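Desk Corners of Mutholm, our October gallery

We asked everyone in the building to show us the spot where they sit down to write letters, pay bills or just think for a while, and nearly 70 of you joined in - what a treat it has been to go through them all!

Kartini Wibisono's corner comes first, with her laptop shut for the evening on the speckled gray counter, the pleated white curtain behind it and the round blue foot of her lamp off to the right.

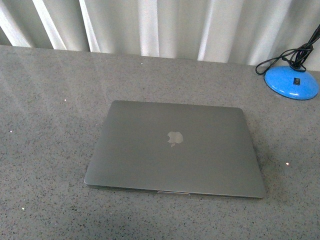
Fumiko Tamura wrote back that she gave up her big desk 2 years ago and does everything at the counter now, though she does miss having a drawer for stamps. I do sympathize, Fumiko - my own stamps live in a teacup. More corners next month, so keep them coming.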